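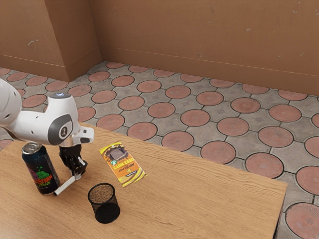 Kinderredaktion Clesach, Gruppe »Kopf und Bauch«

Warum bin ich plötzlich so schüchtern?

Kennst du das? Die Sommerferien sind vorbei, du stehst vor deiner Klasse, und auf einmal weißt du nicht mehr, wie man Hallo sagt. Dabei kennst du die alle! Mir ging das als Kind jedes Jahr so. Einmal waren wir vier Wochen in Mormont bei meiner Tante, und danach habe ich mich hinter meinem Ranzen versteckt, als meine beste Freundin auf mich zukam. (Sie fand das ziemlich komisch.)

Schüchtern sein ist keine Krankheit. Dein Gehirn passt einfach auf dich auf. Wenn etwas neu ist oder lange her, fragt es erst mal: Ist das hier sicher? Dann klopft das Herz schneller, die Backen werden warm, und manchmal ist der Mund ganz trocken. Das geht auch vielen Erwachsenen so -- mir zum Beispiel immer noch, wenn ich auf ein Fest komme und mehr als drei Leute gleichzeitig zu mir gucken.

Mir hilft es, klein anzufangen. Ich suche mir einen einzigen Menschen aus und frage ihn etwas Leichtes. »Was hast du am Samstag gemacht?« geht fast immer. Oder »Darf ich mitspielen?«, das braucht ein bisschen mehr Mut. Und wenn erst mal nur ein Winken rauskommt, ist das auch in Ordnung.

Wenn du aber jeden Morgen Bauchweh hast oder gar nicht mehr zu anderen Kindern willst, dann erzähl es jemandem, den du magst: Mama, Papa, Opa oder deiner Lehrerin. Die können dir helfen, und du musst dafür auch nicht die richtigen Worte finden.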